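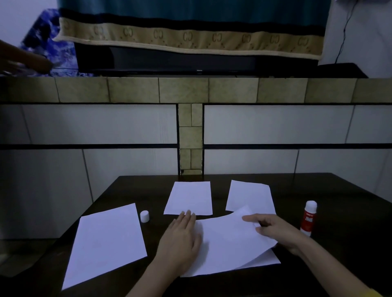
Four sheets and a glue stick: an evening with Waltraud Lindemann

August 29, 2019
3 min read

Search this site Search

Waltraud Lindemann has taught paper craft in Illeston for 14 years, and she still starts every beginner with plain white paper and glue.

"Colored paper hides mistakes," she says. "With white you see every crease, so you learn to put your hand down flat before you do anything else."

She means that literally. One palm holds the sheet to the table, fingers spread, while the other hand lifts the side. She doesn't like clips or weights.

"A clip holds one spot. A hand holds the whole sheet, and you can feel when it starts to slide."

The classes began in January 2005 in the back of the Kelmendi bookshop, with 35 people on the list for the first term. Lindemann says most of them wanted to make greeting cards. She gave them folded booklets instead, and a few left.

"I was stricter then. Now if someone wants a card, we make a card."

On glue she is firm. She uses a stick for anything that will be folded again — liquid glue makes thin paper buckle — and she wants it standing upright between uses.

"Put the cap where you can see it. People lose the cap and then they blame the glue."

She is less particular about tables. Hers at home is dark wood, and she says white paper is easy to see on it, even in poor light. Wiping it down first matters more to her than what it's made of.

Her longest project so far is a bound album for the Didari reading group, 79 pages, all pasted by hand. It took her most of a winter.

"I redid page six three times. I still don't like page six."

The next beginners' course is open for sign-up at the Kelmendi counter. Bring a glue stick.

12 shares
4 comments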